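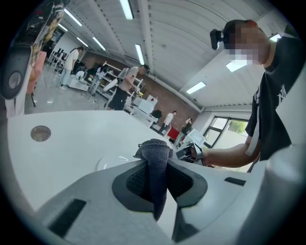

A dark gray knit at one of the white tables in the main workroom, September.

Progress report on the Okov clothing reuse and mending project
Prepared by Biljana Kovačević for Gearóid Geraghty, Mladenović Fund

Dear Gearóid,

Thank you for your patience with this one. I know you were hoping to have it before the end of summer, and I kept putting it off because there was always one more thing I wanted to be able to tell you. So I have made myself a pot of tea and I am going to tell you all of it, including the parts that are still a bit of a muddle, and you can skim where you like.

The big news first: we are in the new workroom, we are sorting and folding there, and the knitwear has finally got its own table. You will remember from the spring report that knits were our sore point. They came in mixed up with everything else, they got pulled out of shape in the sacks, and half the time a perfectly good sweater sat in the mending pile for weeks with no sign of what was supposed to be wrong with it. I am very happy to say that pile has gone down a great deal.

The room

I can't tell you what a difference the space makes. In the old place on the second floor we were working on two trestles and a windowsill, and if one person wanted to fold a coat everybody else had to step back! Now we have big white tables with a good smooth top (you would be surprised how much a rough tabletop matters until you have snagged a fine knit on one) and enough floor between them that people can move around while someone else is working. The ceiling lights are bright, and Amra Delić says she can tell navy from black now without carrying things over to the window, which used to take up a silly amount of her afternoon.

There are still some niggles. The tables are shiny, and at certain angles the lights bounce off them, so anyone checking dark fabric for thin patches soon learns to stand on the other side. We have talked about laying a plain cotton sheet over one table for checking only. It would cost next to nothing and I will probably just bring one from home.

We moved over in stages, and I would not recommend it. For two weeks the sacks were in one building and the labels in the other, and Rok Stoyanova walked back and forth more times than I like to think. The lease and the first stretch of heating came out of the premises line as planned.

What has come through

Since the last report we have handled 2,000 garments. Of those, 1,003 went straight out to our partner shops and the school clothing rail after a check and a fold, 400 went to mending, and the rest are either still in sacks or have been set aside for rags and stuffing. I would have liked the rag share to be smaller. Radomir Jurić has been through the figures with me and we think it was mostly the big delivery in early summer, which had been stored somewhere damp before it reached us. We have since asked donors to call ahead with anything more than a carload, and most have been very nice about it.

The mending is going more slowly than the sorting, as you would expect. Seams and buttons we can do quickly. Knits take time, and fine knits take the most, and I would rather we did them properly. Amra has put together a little guide to darning for the newer helpers, with samples pinned to the pages so that people can feel the right tension for themselves. I will send you a copy if she ever agrees it is finished.

How we handle knits now

You asked for more detail about this last time, so please forgive me if I go on. Everything knitted is taken out of the sack by hand, one piece at a time, and laid out before anyone decides anything about it. A knit that hangs from one point for long, bunched at the top and twisting away at the bottom, will stretch under its own weight, and we had been far too casual about that. So now a piece gets picked up, carried over and put down flat. Then it is smoothed from the middle outward, checked at the cuffs and underarms, and folded in thirds. Nothing knitted goes on a hanger, ever. I have written that on a card and taped it to the rail.

Small pieces were harder to get right than big ones. Scarves and the like roll up on themselves and get lost inside sleeves, and we found a whole nest of them at the bottom of one Volton crate that had been marked as empty. They now go in a shallow tray of their own as soon as they turn up.

People

Our regular afternoons are well attended and the mood is good. There is generally someone at each table and a few more going to and fro, and the new people have stopped asking where things live, so the shelf labels must be doing their job. Rok has taken over the rota, and I am very grateful. He changed the start to 1:30 so that parents can be away in time for school pickup, and attendance went up straight away. We did lose two of our steadiest menders over the summer, one to a new job and one to a new baby (a lovely reason, but we miss her).

Money

We are inside the budget overall. Tables and shelving came in under, thread and needles came in over, and I have moved $800 between those two lines as you kindly agreed on the phone. The Zelton steamer has been ordered and paid for, but it has not arrived. I have called twice and will call again. If it has not come by the time we speak, I would like to ask you about canceling and buying a secondhand one locally.

Still to do

Getting through the remaining sacks comes first, then the checking table with its sheet, then a proper drying line at the back for anything that needs a wash. I would also like to start an evening session for people who work during the day, though that depends on who can lock up. Radomir has offered to do alternate weeks and I am looking for a second person.

Do come and see us when you are next in town. Afternoons are best, and if you have a sweater with a hole in the elbow, bring it along and Amra will show you what to do with it.

With warm thanks from all of us,
Biljana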